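The Kitchen With Less in It

Seema Singhal gave away most of her kitchen last December. The bread machine went first, then the good platters, then a fish kettle she had been hauling from one apartment to the next since college. By New Year's she had a single drawer of tools and a login for Flirlow, a 12-week online course that promises to "give your kitchen back to you."

By spring she was borrowing a colander from the woman downstairs.

I went to see her in Rekbridge because I wanted to like the idea. My own cabinets are a disgrace. I have three potato peelers and use the bad one, which lives at the front. So when a course tells me that I would cook more if I owned less, part of me is already reaching for my credit card.

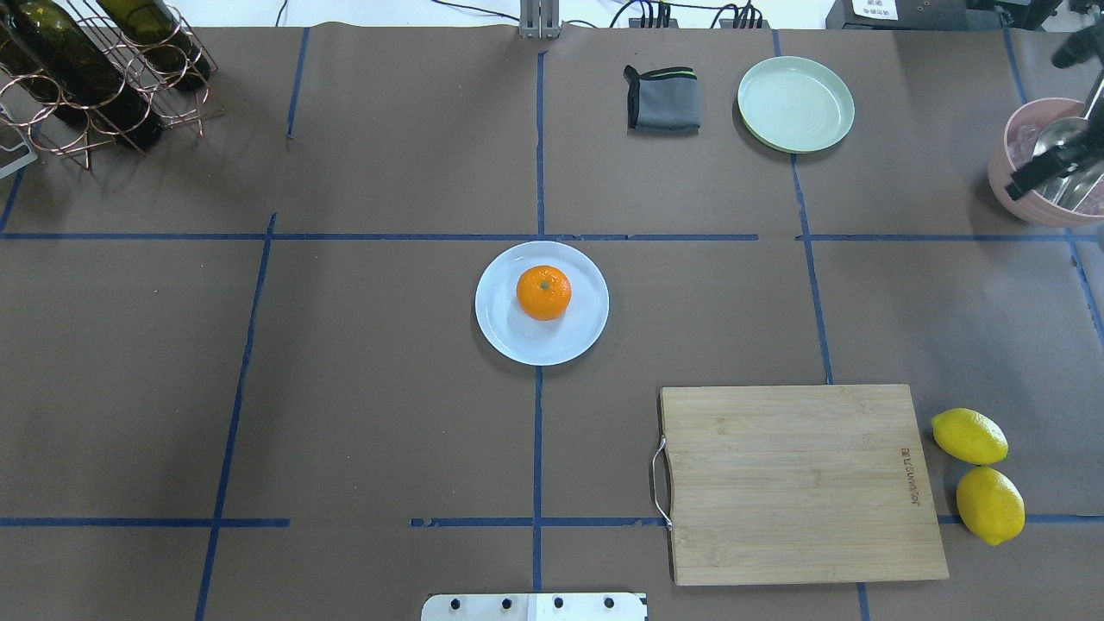

The other part wants to know where the claim comes from. Flirlow says its members cook at home more often after finishing. Those members were surveyed by Flirlow, and only the ones who finished were asked. People who quit in the second week and went back to takeout did not get the form. I asked the company how many that was and got a friendly note about everyone's journey being different.

The course costs $300. For that you get a weekly video, a checklist, and access to a members' page where people post their empty shelves. You are also offered, around the halfway point, a discount on a set of nesting bowls from Trelter. I watched that video twice to make sure I had understood it. Having cleared out my bowls, I was being sold bowls.

Brijesh Maurya has cooked in restaurants for 19 years and thinks the whole business has cause and effect backward. "People who cook every day don't keep much on the counter because they need the counter," he told me. "Take a man who doesn't cook and clear his counter, and he'll put his mail on it."

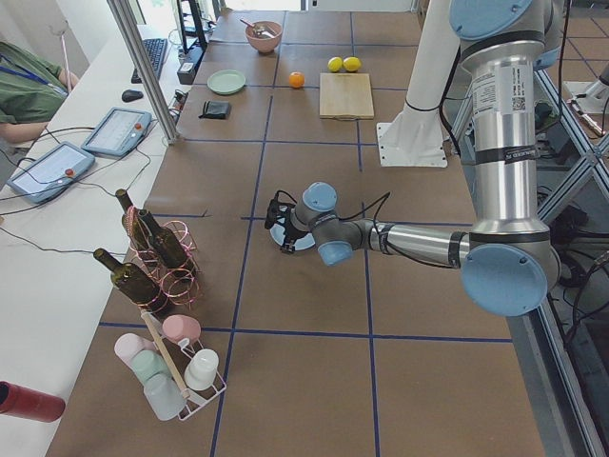 Does owning less make anyone cook more? The evidence I could find is thin, and most of it comes from people with a course or a container to sell.

I don't doubt that a tidy kitchen is nicer to stand in. Nisha Chauhan, who took the course with her sister, says she stopped dreading the sink, and I believe her. She also says she changed jobs that same month and started getting home before dark. Which of those two things got her cooking again? She laughed and said probably the bus schedule.

There is also the matter of who can afford to throw things out. A stockpot you use for one holiday a year looks like clutter until the holiday comes. The course tells you to borrow or rebuy when the time arrives – easy advice if you have the money or the neighbors.

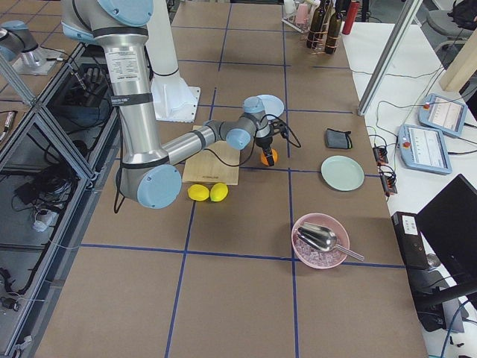
What the Old Books Said

None of this is new. My grandmother's home economics manual has a page on the "well-edited kitchen," with a list of 16 tools that includes a jelly bag and a meat saw. I suspect the author owned both and was fond of them. Every list like this is a portrait of whoever wrote it. Flirlow's allows a milk frother but no rolling pin.

Ashok Uniyal runs the Bhatia thrift store on the east side, where many of the rejects end up. He sees the bags come in after New Year's, and he sees some of the same faces in the fall, looking through the shelves for a roasting pan. He doesn't tease them. He does mention that he sells a lot of colanders. 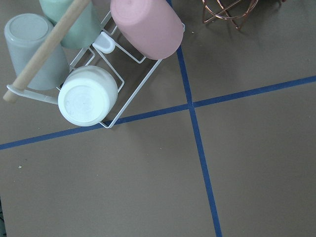

Cups upside down on a white wire rack.

I finished the first month of the course and then stopped, which means my opinion won't be in the next survey either. Two of the peelers are gone. I kept the bad one by mistake.

Singhal has bought a colander. She still likes her empty shelves, she says, and would do it again, though she'd hang on to the fish kettle. I asked whether she had ever cooked a fish in it. Once, she said, and it was very good.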